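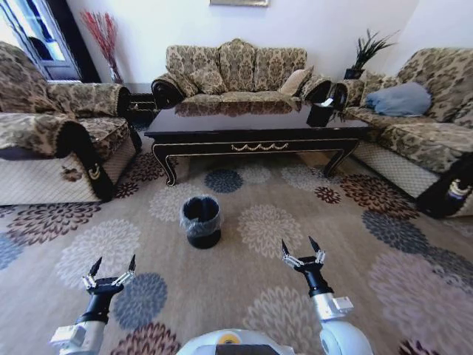 Living room setup, view from the head of the two-arm robot. Wastebasket with clear liner on the rug, coffee table behind it.

Clidholm Living Room Chores
Data card, revision 2
Friday, January 17, 2020
Maintainer: Kamlesh Sengar

Summary

Clidholm is a set of recorded household tasks performed by a two-arm robot with two-finger grippers. It was put together to test how much of an ordinary living room cleanup a machine can do without help. On the present evidence the answer is a small part of it. Short, single-object tasks are usable. Tasks that involve thin plastic, or more than one room, are not.

Contents

The release has 600 episodes. Each episode holds head camera video, joint positions for both arms, gripper opening, a task label and an outcome label. Episodes are capped at 40 seconds, and those that reach the cap are kept and labeled "timeout".

Task groups

basket_move: shift the wastebasket to a marked spot on the floor.
basket_liner: take out the liner, or fit a new one.
tissue_pick: pull one tissue from a box and drop it in the basket.
pillow_place: return a throw pillow to a sofa seat.
table_wipe: wipe the coffee table with a folded cloth.

All five groups are teleoperated. The autonomous runs are in a separate folder, auto/, and should not be mixed into training.

Known difficulties

Liners. A clear bag folded over a black rim gives the depth sensor very little to work with. Policies trained on RGB alone did better on the first grasp and worse on everything after it. Fitting a new liner has not been completed autonomously in any room. The usual failure is one gripper letting go while the other is still pulling the bag open.

Glossy tabletops. Reflections of nearby furniture get segmented as objects. The table_wipe masks were corrected by hand in the Joshi split only - expect noise elsewhere.

Patterned rugs. Large flower medallions trigger false detections at floor level, mostly for dark objects. A dark basket on a patterned rug is the hardest pairing in the set.

Wide lens. Straight edges bend toward the sides of the image. Calibration files are in calib/. Undistort before computing any distances.

Splits

Joshi: training. Hand-checked labels.
Clarnent: training. Labels checked by sampling.
Zandadberg: test. Rooms do not appear in the other two splits.

Changes since revision 1

Removed 13 episodes recorded in December with a loose wrist mount. Renamed "trash" to "basket" in all task labels. Outcome labels now separate "dropped" from "not grasped". Scripts written for revision 1 will fail on the new label names.

Intended use

Training and evaluation of short manipulation policies in furnished rooms. Do not use the set to support claims about unattended operation: a person with a stop button was present for every episode, and interventions are logged only in the auto/ folder.

Reporting problems

Send the episode number and the split name to the maintainer. Reports without an episode number can't be traced. Label corrections are collected and go into the next revision - single files are not patched in place.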